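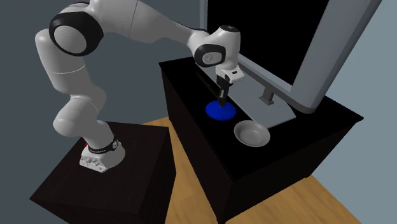 2 min read

Dranero Tabletop Pack

Simulated manipulation tasks with a matched scoring method

The Tabletop Pack is a set of simulated scenes for training and testing arm policies before they go near hardware. Each scene has a single arm on its own pedestal with a two-finger gripper, next to a separate table with a few household and office objects. In the disc task the target is the flat blue disc under the fingers. The bowl, the stick and the monitor are there as distractors and obstacles.

What you get

The pack ships with 11 tasks and 718 scripted demonstrations. Every task has a reset script, a success check and a fixed list of start states, so two labs running the same policy get scores they can compare. Table position, wall color and lighting can be held still or varied from a seed.

How scoring works

A policy is run 200 times per task, 100 with the layout it was trained on and 100 with objects moved. The two scores are reported separately. Pranab Dissanayake wrote the method at Dumolora after finding that a single averaged score hid most of the failures – policies that did well on the trained layout often closed the gripper on nothing once the target had shifted a few centimeters.

Flat objects are the hardest group. The fingers have to come in low without touching the table, and the success check counts table contact as a failure. This can be switched off in the task settings, but results from those runs should be marked.

Changes in the current release

Released Oct 2, 2020. Gheorghița Stanciu rebuilt the contact settings for thin objects, which used to slide under the fingers at low step rates. Scores from the September build should not be mixed with new ones. The Lindgren import tool now keeps joint limits.

Licensing

Single lab and site licenses are sold through Stendden. Both include the source files for the scenes and one year of updates. Demonstrations can be shared in published work – the scene files cannot.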